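# Against the rigid finger

I have been testing grippers for a few years now, first with arms on a bench and lately with hand-held tools, and I want to defend an opinion that is not very popular among my colleagues. We spend too much of our time on objects that are easy to describe. A cube, a can, a bottle, a screw. When somebody shows me a table of success rates, I look first at the list of objects, and if I can imagine all of them as drawings made with a ruler, I stop reading the table.

My proposal is simple. Before you decide which finger is good, give it some jewelry. Beads on a cord have everything that our favorite test objects lack. They are hard and slippery one by one, and soft all together. They change their shape each time you lay them down. A finger that closes well on a can may push a bead to the side, and then the bead pulls its neighbor, and the neighbor pulls the knot, and you hold something different from what you wanted to hold.

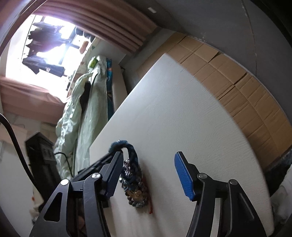
*Last changed: 2025-04-21*

The approach is the part I would like people to study more. With a rigid object you can be careless in the last moment, because the object will correct you a little when the fingers close. With a bracelet on a board there is no such help. You place one blue pad close to the beads, the other is still open, and you must already have decided where you will pinch: on the cord at the knot, on one bead, or on several together. These are three different grasps. In most logs I have read they are written down with the same word, "pick," and so the person who reads the log later learns nothing.

Léonie Pichon, with whom I share the test bench in Zostley, does not agree with me. Her view is that a gripper should be compared on objects which every other group can buy, and that beads are a trap. Two bracelets from the same shop are not equal, the cord becomes longer with use, and a knot tied by one person is not the knot tied by another. She is right about all this. If you want a number that a stranger in another country can reproduce, my beads are a poor choice. I only say that such a number is not the only thing we need when we choose a finger.

## What we compared

We had two sets of pads for the same hand-held tool. The first is a smooth one which we cut ourselves from a sheet, and which we call Gaillard after the street where the sheet was bought. The second has ridges across the surface, and in our notes it is Fason. I know these are not serious names, but after 200 trials it is good to have a word that one can say quickly.

I did 200 picks with each set, with the same small collection of beaded things, and always from a flat surface. The smooth pads lost the object 69 times. The ridged pads lost it 22 times. I don't want to make a law from this. It was one operator, and I was certainly more practiced when I came to the second set, so a part of the difference is mine and does not belong to the rubber. Léonie made me write this sentence, and I think she was correct to insist.

For me the more interesting result was the way of failing. The smooth pads failed early, while closing. A bead escaped and the pads met on nothing. The ridged pads failed late, in the lift, when a bead had found its place between two ridges but the rest of the strand was hanging and began to turn. An early failure is cheap, you open and try again. A late failure can drop the thing from a height, and with real jewelry it would be an expensive noise. So the set with the better score has also the more unpleasant mistakes, and I did not see this until I read my own remarks in the margin. The column with yes and no did not tell it.

Quentin Pruvost, who reads our notes before they go to the Plultumwood project, asked why we did not just take softer pads. We did try, in January. Soft pads swallow a bead very nicely, and then they hide it from the camera. On a hand-held tool this is a serious matter, because the view between the fingers is almost the only witness of what happened. I prefer a slightly worse grasp that I can see to a good one which I must guess.

There is also the question of weight against width. People imagine that a light object is an easy object. A beaded ornament weighs almost nothing, but a fabric flower on top is wide, the column below is narrow, and under it come cords and strings that go where they like. If you hold it by the flower, the petals are compressed and you feel a firm grasp which is not firm at all. If you hold it lower, where the beads are, the pads have something hard to press on, but there is little of it, and the angle must be right.

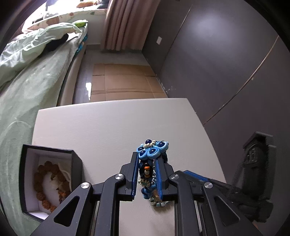 ## What I would ask from other groups

I am not asking that anybody throws away the cubes. They are good for calibration, and for the first day with a new controller I use them too. But I would like to see in every comparison of grippers a small part with objects that have no fixed shape, and beside each grasp one short sentence in normal language. "Held by the knot, strand turned to the left." "Two beads between pads, third one slipped." It takes a few seconds. Our budget for the whole comparison was 3000 euros, pads and travel included, and these sentences were the cheapest thing in it.

I would also like people to publish the order of their trials. If one set of fingers was always tested in the morning and the other always after lunch, the reader should know. In our case the smooth set came first, completely, before we changed to the ridged one. It was a mistake of planning. Next time we will change the pads after every few picks, which is boring work with a small screwdriver, and Léonie has already said that I will be the one to do it.

She still wants her can and her bottle in the next round, and they will be there. We have agreed that each of us chooses half of the objects and that the other is not allowed to complain before the last trial. I have started to look for a necklace with a clasp.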